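To: Pillener Residents' Mailing List
From: Roman Laskowska, Office of Residential Services
Subject: Re: Storage of furniture during the hallway repainting

Dear residents,

I am replying to the list as a whole, as several households have written to this office with the same questions. The message quoted here is reproduced with the permission of its author, a resident of the Granano wing.

> The notice posted by the elevator says that all items must be out of
> the hallways before the painters arrive in April. It does not say where
> they are supposed to go. We have a bench and a shoe cabinet outside our
> door that have been there since we moved in, and there is no room for
> them inside. Is the basement available? Will there be a charge? Also,
> the notice mentions "apartments with shared entry walls" and I do not
> know if ours is one of them. Finally, can we still get in and out while
> the paint is drying?
>
> I would appreciate an answer before I start moving things.

The questions are taken in order.

Hallway items. Section 9 of the house rules requires that hallways be kept clear at all times, and the office recognizes that this rule has not been applied evenly. For the purposes of the present work, everything must be removed, including benches, cabinets, umbrella stands, doormats and plant pots. Items still in the hallway at 9 a.m. on the first day of work on your floor will be tagged and taken to the basement by the contractor, Pirketti. Neither Pirketti nor this office can accept responsibility for items moved in this way.

Basement storage. The larger basement room will be open to residents for the length of the project. There is no charge for the first 3 weeks. After that, a fee of $50 per household will be added to the next monthly statement. Please label each item with your apartment number and the name on the lease. Paper labels taped to fabric have a habit of coming off, and a tied tag is preferred. Food, paint, fuel and batteries may not be stored in the basement under any circumstances.

Shared entry walls. In a small number of apartments, the plaster on the living room side of the hallway wall will need repair before the hallway side can be painted. These are the apartments ending in 3 on each floor of the Granano wing, together with the ground floor of the Szczepańska building. Residents of these apartments will receive a separate letter. If you have not received one by the end of the month, your apartment is not included and you do not need to prepare the interior.

Households that do receive the letter are asked to clear the wall in question and to leave enough space in front of it for one person to work with a ladder. This applies to wall-mounted items as well as furniture. Corner and sectional sofas need particular thought, as they are often placed against two walls at once and may have to be separated before they can be moved.
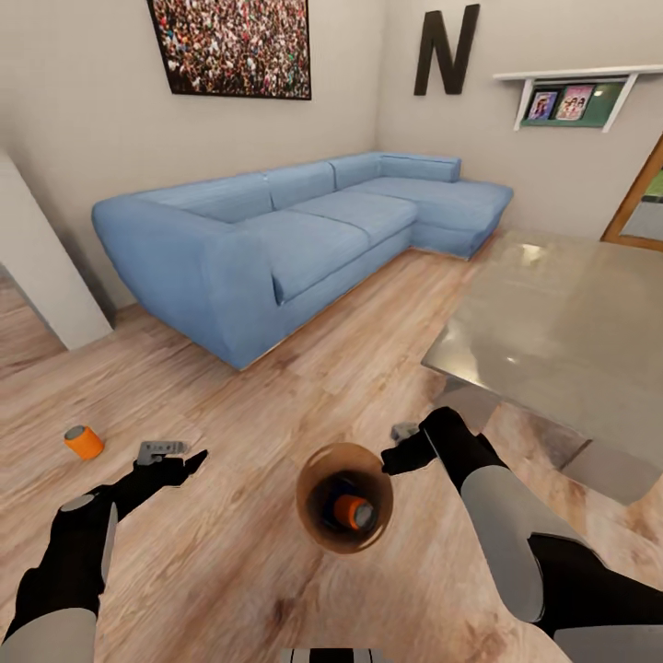

A sectional sofa in a living room, with pictures and a shelf on the walls.

Residents who are unable to move heavy furniture themselves may request assistance by replying to this office directly. Please do not reply to the list. State your apartment number, the largest item to be moved, and the hours when someone will be at home. Requests will be handled in the order received.

Access during the work. All apartments will remain accessible. The paint selected is a low-odor product, and the contractor will work on one side of the hallway at a time. Residents are asked to keep to the marked side and to keep pets on a short leash or in a carrier. The elevator will be out of service for short periods while the door surrounds are painted — notices will be posted on each floor the evening before. Anyone for whom the stairs present a difficulty should contact the office in advance so that the schedule can be adjusted.

Deliveries. Parcels will be held at the front desk and not left at apartment doors. The desk has limited space, and parcels should be collected the same day when possible.

Costs. Several residents have asked if the work will affect the monthly service charge. It will not. The painting is paid for from the maintenance reserve, as set out in the annual budget. A further sum of $900 has been set aside for the repair of door frames damaged by bicycles and carts. Residents who have noticed such damage near their door should report it now, as it will be far simpler to repair before the final coat is applied.

The floor-by-floor schedule will be sent to this list once it has been confirmed by Pirketti. The order of the buildings is settled: Szczepańska first, followed by the Granano wing.

Sincerely,

Roman Laskowska
Office of Residential Services
Pillener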